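Beltindale Cup Words

A small, friendly word list about cups, mugs, tumblers and everything people drink from, collected in and around Beltindale. It holds 3401 entries, each one a word or phrase somebody uses at home, with a plain meaning and a sentence showing it in use.

Last updated: 2023-07-06

Why this list

I love the words people use for ordinary things, and cups are the best of the lot! Ask one household for "a glass" and you get a plastic tumbler. Ask next door and they want to know if you mean a tall one, a short one or "the bathroom one." Regular dictionaries smooth all of that over. I wanted a place where "the bathroom one" gets its own line.

What's inside

entries.csv - the main file, one row per entry
sources.csv - which round of collecting each entry came from
spelling.txt - my notes on spelling choices (long, sorry, I got carried away)

Columns in entries.csv

id - a number, never reused
word - the word or phrase as it was given
meaning - one sentence, everyday words only
example - a sentence from the person who gave the word, lightly trimmed
group - one of 12 groups, such as shape, size, use, color, damage, or family name
round - gimine, kun or kokeo
sure - yes, no or mixed

The "damage" group is my favorite by a mile. There are so many ways to say a cup has a chip in it, and hardly anyone agrees on when a chip turns into a crack.

How it was collected

There were 3 rounds. Gimine was the paper round, with cards left on a library table through April. Kun was the phone round, which gave us the longest example sentences (people really do talk more on the phone). Kokeo was the web form, and it brought in some 300 entries that hadn't come up in either of the others.

Duplicates were merged only when the meaning matched too. If two people used "beaker" for different things, you'll find two rows, and both are right.

Color words

Color names stay exactly as given. "Powder blue," "sky blue" and "baby blue" are separate entries even when people may well have meant the same cup, and the greens are worse - teal, sea green and gray green wander into each other all over the file. Please don't tidy them up and send me the result as a fix! If you need broad colors, map them in your own copy.
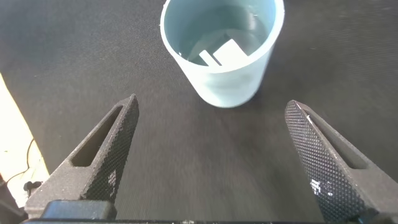
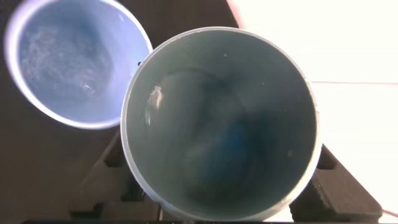 Cups in light blue, and other colors alongside in some.
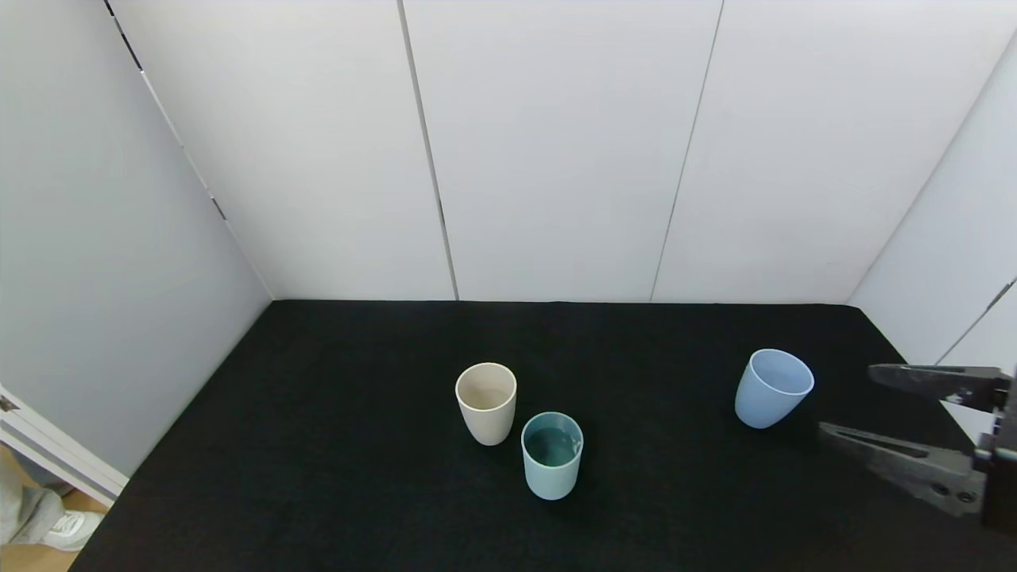
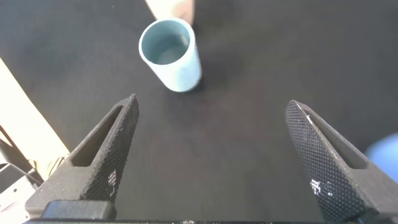 Known gaps

Words for hot drinks are well covered, words for children's cups much less so. Travel mugs are thin too, mostly brand names that I left out. Anything marked "mixed" in the sure column means that people in the same home disagreed, and I kept the row anyway.

Loading it

The files are UTF-8 with commas between fields and quotes around any text that needs them. Line breaks inside an example are written as a slash. Keep id as text if your spreadsheet likes to turn numbers into dates.

Adding a word

Yes please! Open an issue with the word, what it means to you, and one sentence you would really say out loud. Slang is welcome, and so are words that only your family uses. Leave out people's names and street addresses.

License

Free to use, share and change, with credit to Beltindale Cup Words. If you make a game or a poster out of it, send me a link - I would love to see it.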